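In defence of the heap

Bożena Pawlak, who lives downstairs from me in Nestendale, irons her pillowcases. She irons her tea towels too, and last May she confessed over the bins that she does her husband's football socks. I like Bożena enormously, but every time I come up the stairs after talking to her I look at my own washing and feel I ought to apologise to it.

I've stopped now. I think most folding is a waste of a decent afternoon, and I'd like to make the case for the heap.

My mother folded everything into thirds. Sheets, flannels, bin bags (really!). When I moved into my first flat I did the same, and I paid £269 for a Pfister chest of drawers to put it all in, deep ones, lined with paper. Within a month I was pulling T-shirts out from the bottom and the whole lot came up with them. So I refolded. Then I did it again the week after, and by the winter I was basically running a very small shop with one rude customer.

What gets me is the table. Once you decide to fold "properly" you need a big clear flat surface, and who has one of those? You spread something smooth over whatever you've got, you put the cloth down, and there's the post and the boxes and the tablet all still waiting round the sides for you to finish.

A blue cloth lying in a bunch on a pale sheet, with papers, bags and boxes piled up past it, looks to me like a perfectly good state of affairs. The creases are soft. It can stay like that until somebody wants it, and I'd sooner have a cup of tea.
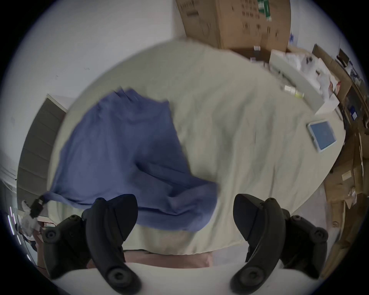

What I do fold

I'm not a complete savage. Shirts go on hangers, and anything linen gets a smooth with the flat of my hand while I'm watching telly. Fitted sheets I roll up and shove in a pillowcase with their mates, a trick I had from a woman at the Tirenent launderette, and it has saved me more swearing than anything else in this flat.

Everything else goes in one of 3 baskets: tops, bottoms, and bits. Bits is the biggest by miles. I can find a pair of leggings in there in the dark, which I never once managed with the drawers.

Bożena says guests notice. Well, mine have never been in my bits basket, and if they ever do go rummaging they can take a crumpled flannel and be grateful for it. She's offered to come up and show me her method with the socks, and I've said yes, because she brings poppy seed cake.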